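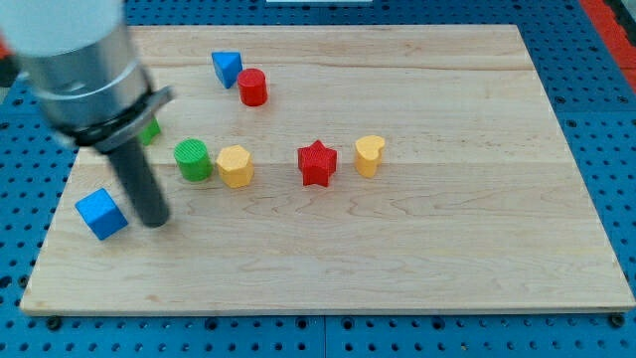

A morning at the Kemeys open house

The demonstration bench at the Kemeys open house draws its crowd early, and by 10 in the morning I had to wait my turn behind a family with a stroller. The engineer who runs it for Skaltidetti, and who asked to be left unnamed, was cheerful about that. "We put out the star and the heart and people come right over," she told me. "I could put out a gearbox and I'd be alone all day."

The blocks on the maple board are pushed around by a single dark rod at the end of the arm, with visitors calling out the moves. Bring the blue cube up to the green cylinder, say, or get the yellow heart away from the red star. "Pushing is harder than picking up," she said. "When you pick a thing up, it's yours. When you push it, it has its own opinion, and a cube has more opinions than a cylinder."

She has been on the project, which goes by Jarkex, for 2 years, and she remembers the first August well – the air conditioning was out and they ran 400 pushes in a week anyway. Each turn at the open house gets 60 seconds, though she admitted she lets the younger children run over.

I asked what she hopes people go home with. She thought about it for a good while. "Mostly that it's slow," she said. "They expect the movies, and then they end up cheering for a hexagon."

The bench moves on to Kutness next month, with room for 30 visitors at a time.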